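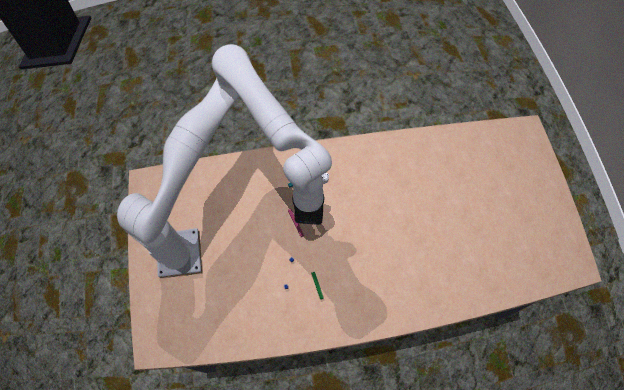 Papers > Service Manipulation > Full text

Abstract Sections Figures References Cited by

4. Clearing a surface as a proxy for household work

4.1 Task definition

Putting small things away is a chore that most adults do without thinking and that most manipulators still do poorly. We take it as the first of the 2 chores in the Tilletti set, the other being the folding of hand towels (Section 5). In the simulated version, the towel, crumbs and crockery of a kitchen table are replaced by rigid bars and cubes of plain color. The arm must pick up each piece and move it to a goal region that is given in table coordinates and is not drawn on the surface. Pieces may be taken in any order. An episode ends when all pieces are in the region or when the step limit of 3000 is reached.

The choice of rigid pieces follows Mthembu's earlier argument that grasp selection and deformable contact should be scored apart. A policy that fails on towels may fail for either reason, and a single success rate does not tell the two apart. We keep her scoring rule, with one change: a piece pushed into the region without being lifted counts as a failure.
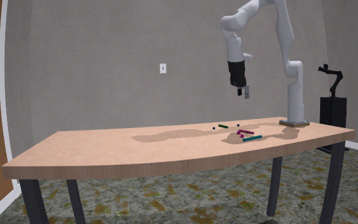 Figure 2. Simulated table and fixed-base arm, with the gripper above the work surface.

Clutter is the main source of difficulty in this task. The Gumede planner, used here as the baseline, treats each piece as an isolated box and computes an approach direction from its long axis. This works for pieces that stand alone. It works less well where two pieces are close enough that a finger has no free space to descend, as with the magenta cube at the left end of the crimson bar in Figure 2. In such cases the planner can either take the cube first, closing across the free pair of faces, or approach the bar near its other end and accept an off-center grasp. The baseline has no means of preferring one over the other and picks by list order.

Our method ranks candidate grasps by the clearance of both fingers at contact height and breaks ties by reach from the base. Frandsen's implementation of the clearance test was used without change. All runs were made with the Cleltel solver at its default contact settings, and each layout was repeated with 22 random seeds.
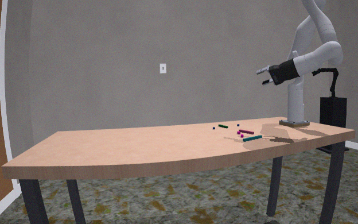
4.2 Relevance to unstructured homes

A success rate of 80 percent on this task would be of little use in a kitchen. A person who must check the table after every run and finish the job by hand has saved almost no time. We therefore report the number of human corrections per cleared table next to the success rate, following the practice in the Sidico shop-floor trials, where a missed part stopped the line and its cost was plain.

Two limits should be noted. The pieces do not deform, and their poses are read from the simulator state, so that errors of perception play no part in the results. Section 6 adds noise to the poses and repeats the comparison.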